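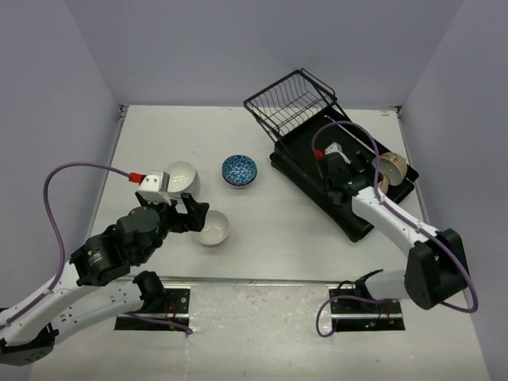 What should be done with a bowl that doesn't match the stack?
Put it at the bottom, where it gets used least, or keep it out for keys and change.

Stories > Short fiction > The Odd Bowl

Aparecida Paiva had read that answer in a household column and cut it out. It was still taped inside her cupboard door when Frøydis Viklund came over to help her pack.

"This is wrong," Frøydis said. "The bottom one holds up all the others."

"It's a bowl," Aparecida said. "It doesn't know."

The white bowls had come from Skisell in July, the month she moved in. The off-white one was older. Her mother had bought it at a church sale for 40 cents and eaten soup from it every night, standing at the stove. It sat a little crooked when you put the others on top of it, so mostly it stayed in the dish rack.

Frøydis wrapped the white bowls in newspaper and set them in the box. She worked fast. She had moved 16 times and had opinions about tape.

"Do you want this one in with them?"

Aparecida took it from her and washed it again. Then she dried it with the towel she had meant to throw away.

"I called the landlord at the new place," she said. "The rent is 700 now."

"You told me it was less."

"It was less when I told you."

Frøydis sat down on the box marked KITCHEN, then got up because the lid was bending. Outside, a truck was trying to back into the alley and giving up.

"You could stay here," she said. "People do stay."

"I gave them the notice."

There was some soup left in the pot. Aparecida heated it and poured it into the bowl, and they passed it back and forth with one spoon – the other spoons were already packed. When it was empty she put it in the sink and went to find the tape.

Recent stories
The Road to Greltetetti
Mrs. Hrynyshyn's Stairs
176 Steps
A Coat for July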